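We use cookies to keep you signed in and to count visits. By continuing to browse you accept this. [Accept] [Settings]

Teleop vs. hand guiding for table clearing demos
Started by Nikolaidis, January 21, 2022

Nikolaidis
I need demonstrations for a table clearing task, dining room layout, a handful of small items on the table: bottle, stemmed cup, bowl, book, vase. The policy has to pick each one up and place it on a tray. Two ways to collect on my side. One is remote control with a 6-DoF input device into the simulator. The other is hand guiding the real arm in the lab and replaying the joint trajectories in sim.

So far I have 12 teleop demos and 4 hand-guided. The hand-guided ones look smoother. The teleop ones have long pauses before each grasp while I sort out depth on the monitor. Trained on the teleop set only, the policy copies the pauses and sometimes stays in one forever. Which would you scale up?

mangate_ops
Teleop. Hand guiding does not scale past one arm and one tired person. Trim the pauses in post: drop any step where the end effector moved less than your noise floor and the gripper command did not change. Keep the gripper condition or you will cut the closing phase out of every grasp.

torque_ripple
Disagree with the above, at least for the goblet. A rounded bowl on a short stem is a bad target from a flat monitor. You either come in too high and tip it or go for the stem and hit the table. By hand you get the approach angle right the first time. I would take 14 good hand-guided demos over 200 sloppy ones.

mangate_ops
And how does he replay those in sim? The lab table is not the sim table. Different height, different edge, different friction. Joint replay puts the fingers a centimeter off and you have a demo of missing.

torque_ripple
Record relative to the object frame and solve IK again in sim. It is an afternoon of work.

mangate_ops
It is an afternoon until the first chair is in the way. Solutions that were fine in the lab put the elbow through a backrest.

Nikolaidis
Both of those have happened to me. Chairs are the main problem for the base too. With chairs on more than one side I can only park in the gaps, and from some gaps the far items are at the limit of reach. The lab has no chairs at all, so the hand-guided set never shows a detour.

skostdale_lurker
What is your control rate, and is the camera view fixed during teleop? We had the same freezing problem. Half of it was the operator, half was that the policy saw one observation with two different actions attached (wait, or go). Adding the last few actions to the input made it worse for us. Predicting a short chunk of actions made it better.

Nikolaidis
Logging at 14 Hz. The operator can switch between a room view and a wrist view. The policy only gets the wrist view plus joint state.

skostdale_lurker
Then the operator is acting on information the policy does not have. If you pick your approach from the room view, the policy has no way to learn why. Either give it the room view or take it away from yourself.

torque_ripple
Agree with that one. It also favors my side a little — when hand guiding you stand next to the arm and see everything, so the mismatch is even bigger and you should log a room camera anyway.

mangate_ops
That does not favor your side.

adunico_tools
We went through this at Adunico last June with shelf picking. We ended up mixing: teleop for base motion and the long reach, hand guiding only for the last part of the grasp, expressed in the object frame. You need a clean handover pose between the two segments or the policy learns a jerk there. Also randomize object positions between demos. If the bottle is always in one place, the policy learns the place.

Nikolaidis
Positions have been fixed so far, so that is on me. The mixed approach sounds workable. Plan is as follows: log the room view for the policy, filter pauses with the gripper condition, move objects between demos, hand-guided segments for the goblet and vase only. Bottle and bowl stay on teleop. I still have no good answer for the book. It lies flat and closed, and the fingers do not get under it.

torque_ripple
Slide it to the edge, then pinch. Demonstrate that by hand.

mangate_ops
Or by teleop. Sliding needs no depth judgment once you are in contact. Post the layout so we can see which edge is free.

Nikolaidis
Room view at reset, before any demo: 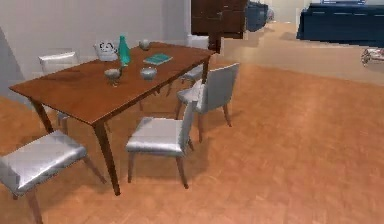 Skostdale Robot Learning Club — Manipulation Board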